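Wavton played the Nolthorpe last month, and I finally have time to write it up. I drove over after work and got in just before the opener. The room holds 2000 and it was nearly full by the time Rolis came on.
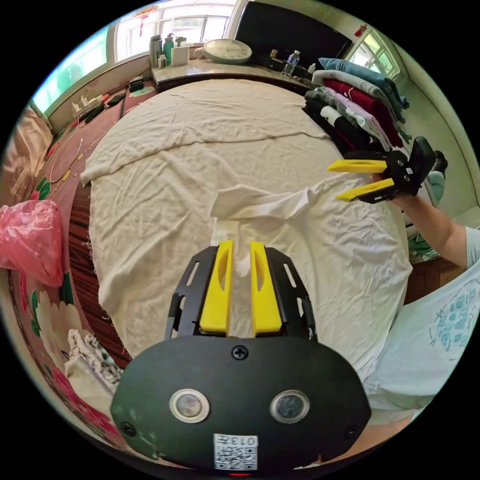
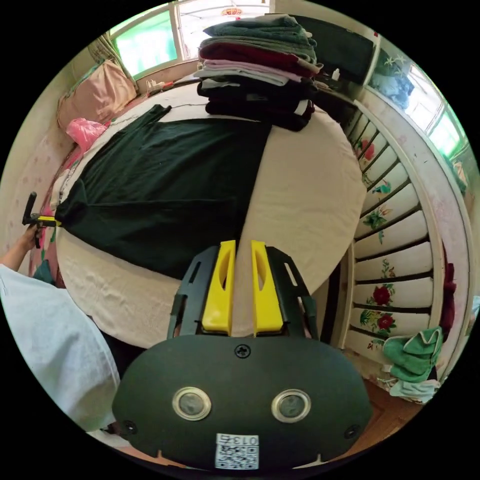
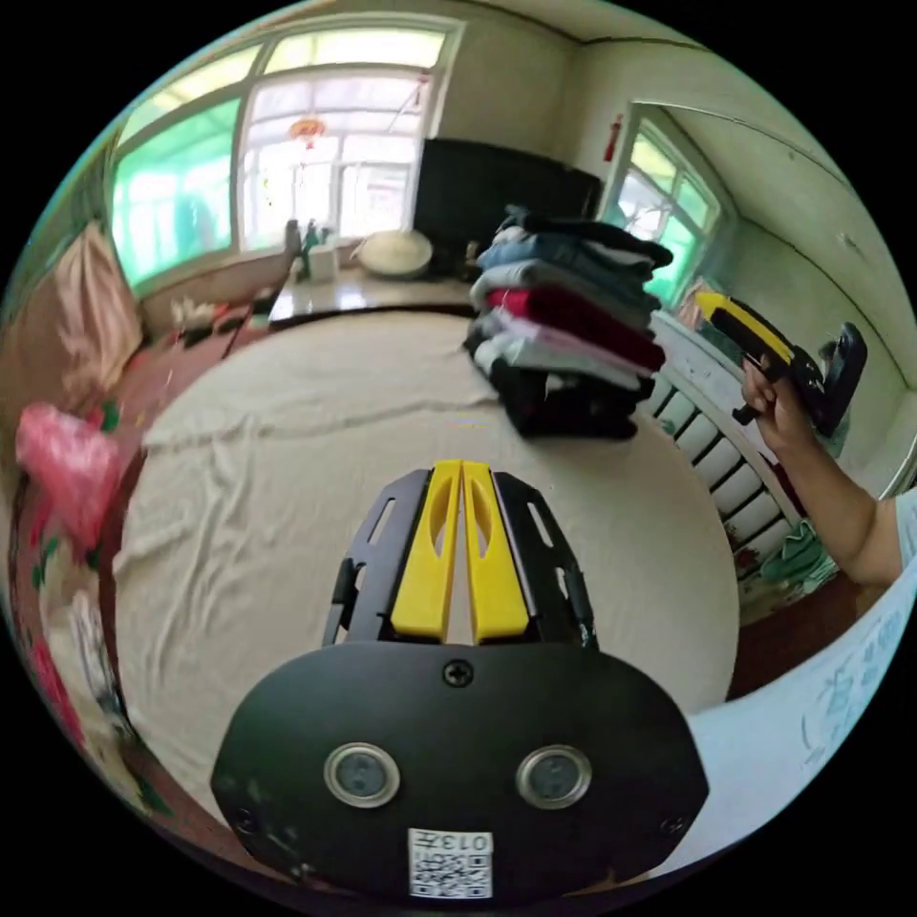
At the bed. What looks like a white T-shirt in the first one, a dark green one in the second.

Rolis is a three piece now. Stanisława Chmielewska sings and plays bass, and she was the best thing about the set. They did four new songs and skipped most of the first record. The drums were too loud up front, so I moved back by the sound desk and it got better.

Wavton started late and opened with "1722", same as last tour. Beat Zwahlen had a new guitar and kept stopping to tune it. The middle dragged a little. Then they played "Jasińska" all the way through with the long ending, and I hadn't heard them do that live before. Encore was two songs, both old.

Shirts were 31 dollars so I passed. I bought the Rolis tape and played it on the way home. Side two is better. They're back in January and I'll probably go again if the tickets stay the same price.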